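Olszewski: small consulates do the slow work

October 15, 2018

Damian Sikora spent 19 years in the foreign service, most of them in posts few of his colleagues asked for. He now teaches a course on consular practice in Ustmont, where we spoke to him over lunch at the Olszewski Institute.

Sikora's last posting was Saveck, a river port with 400 registered citizens of his own country and a good many more who never registered. "People think of treaties," he said. "My week was passports, two prisoners and a shipping dispute."
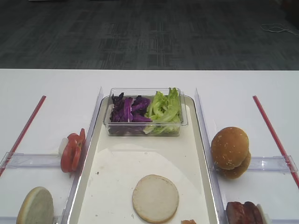

A tray on one of the tables at the institute.

The dispute concerned the Fetanus ferry line, whose crews were refused entry in June after a change in visa rules. Some 65 sailors were affected. Sikora said the matter was settled by the port office and his own staff before either ministry replied to his cables.

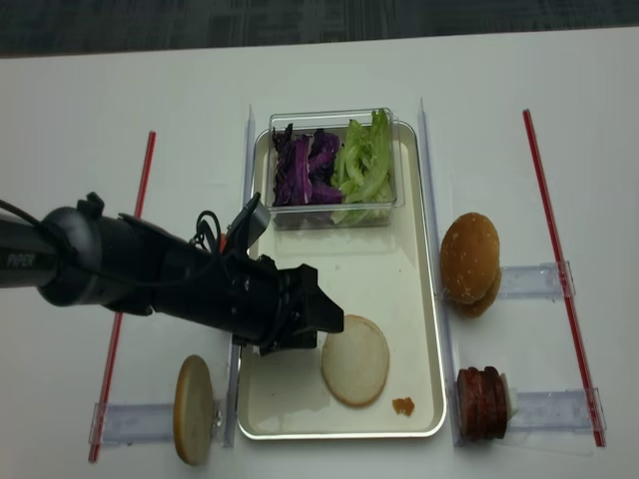 Trade talks between the two governments have been stalled since the spring, and Sikora does not expect them to resume soon. Farm goods are the sticking point, he said, and the arguments are over things as ordinary as the purple cabbage and green lettuce in the plastic container on the table. "Each side has a list. The lists have barely changed since I arrived."

He would like to see consulates given more say over visas for short stays. Saveck handled 1,000 applications in his final year, and the difficult ones all went back to the capital. "They waited there for months," he said. "We knew the applicants. The capital had a file number."

Sikora's course runs until the end of the term.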